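Went to the Vetia open day - anyone else?

tallow_pete
Posted September 2021

Got back last night from the Vetia open day in Trondavau and thought I'd write it up while it's fresh. I'd booked the afternoon slot, 20 of us in a group, and they split us between the workshop and the simulation room. Workshop first, which was loud and good fun (the Fujimoto palletiser was going flat out and I could've watched it all day). Then upstairs for the simulator, where they practise table jobs on a computer before anything gets near a real arm.

I'll be straight, I expected to be bored up there and I wasn't! The chap running it let us fire questions at him for 30 minutes and didn't dodge any. Two views from the simulator:
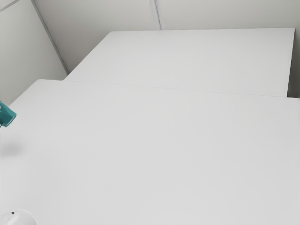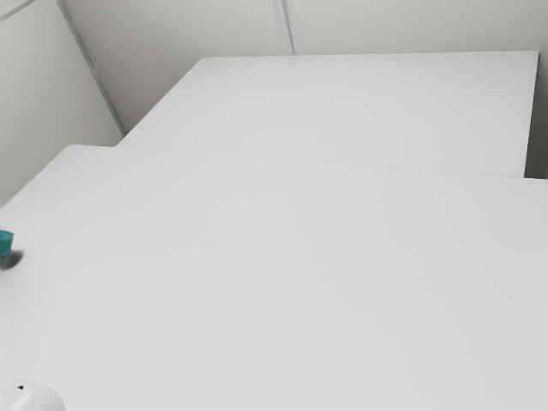
Simulated worktop at the Vetia open day, bit of teal at the left edge in both.

He said they do 500 runs of a job before they'll even talk about trying it downstairs. Coffee was dreadful, by the way. Stayed over at the Norotel and walked in, would do the same again.

greasenipple
Morning slot here. Workshop was brilliant, simulator left me cold I'm afraid. It's a white table in a grey room. My lad's games looked better than that ten years ago.

tallow_pete
It's not meant to be pretty though, is it? I asked about that and he said plain surfaces are where they start, then they change the lighting and the clutter later on.

Marrowbone
I'm with greasenipple on this one. You can do as many runs as you like on a perfect flat table, but our benches at work are dented, greasy and never level. Show me it coping with one of those and I'll clap.

quillfish
Bit harsh. I do this sort of thing for a living (different firm) and a clean table is a perfectly sensible place to begin. If it can't manage there you've saved yourself a broken gripper. Where I do agree is that they should say more about what happens when it moves to the real arm. Did anyone ask?

tallow_pete
Someone did. He said the first week on the real thing is always slow and they end up going back upstairs to fix stuff. No figures given.

greasenipple
Our group got a figure out of him, 1,051 runs on one job before they were happy with it. So the 500 must be the minimum. Still think they should give the workshop the longer slot.

Marrowbone
Fair enough, that's more than I'd have guessed. Are they doing another one?

tallow_pete
November, so they told us on the way out - no day fixed yet. Bring your own flask.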